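Plastic Chair Tips: What Works and What I Don't Believe

Kwiatkowski Home Notes
Posted 08/11/2023

Every May the same advice goes around about white plastic chairs. Rub them with toothpaste. Rub them with mayonnaise. I have tried more of these than I should have, and most of them cost more in cleanup than the chair did.

The useful work starts with the chair off its feet. Put something under it first, a mat or an old blanket, and look at the side you never sit on.
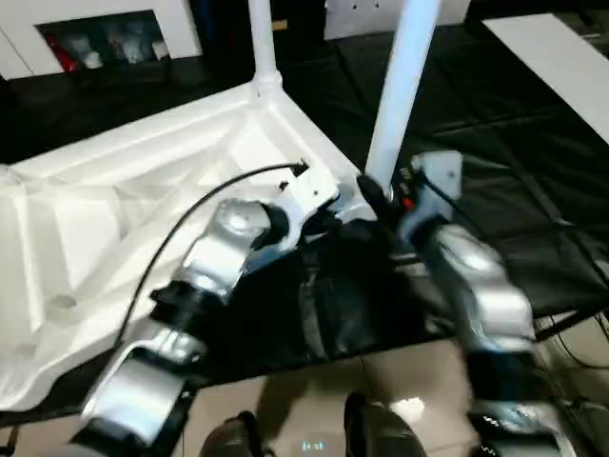 Word count: nearly 478

Ribs. Molded chairs get their stiffness from them, and they are also where the dirt goes. A sponge slides over the tops and leaves the corners alone. Use an old toothbrush and dish soap, then rinse and let the chair drain before you turn it back over. I was told a Jilteck detail brush would do it in half the time. I timed it. It did not.

Check the legs while you are down there

Hold the seat rim with one hand and push each leg sideways near the base with the other. A little give is normal in plastic. What you are looking for is a white stress line or a hairline crack where the leg meets the seat. I do not trust glue on that joint, whatever the tube says. I tried 2 kinds, and both let go the first time somebody leaned back. A cracked leg means the chair is done as a chair. Stand a plant on it if you must.

Wobble is a different matter. Before you start sanding, try the chair on another patch of floor — patios lie. If it still rocks, and only then, take a little off the long leg with 800 grit paper. It is slow going, but you can't put plastic back.

Work on the legs with the seat upside down and the legs in the air. You can get at all of them without crawling, and you can hold the thing steady at the rim.
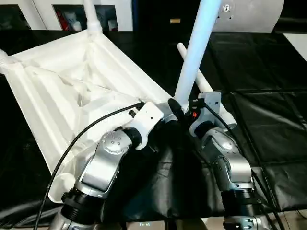
Yellowing and "restorer" sprays

The Skistulport spray gave me a nice shine for a weekend, then a film that held every bit of pollen in the yard. Baking soda paste takes off surface grime. It won't bring back plastic that has gone chalky in the sun, and I doubt anything in a bottle will.

Storing

Stack them dry, in the shade, and not too high. The Londow covers I bought held water in the folds, so now I use an old sheet and shake it out when I remember.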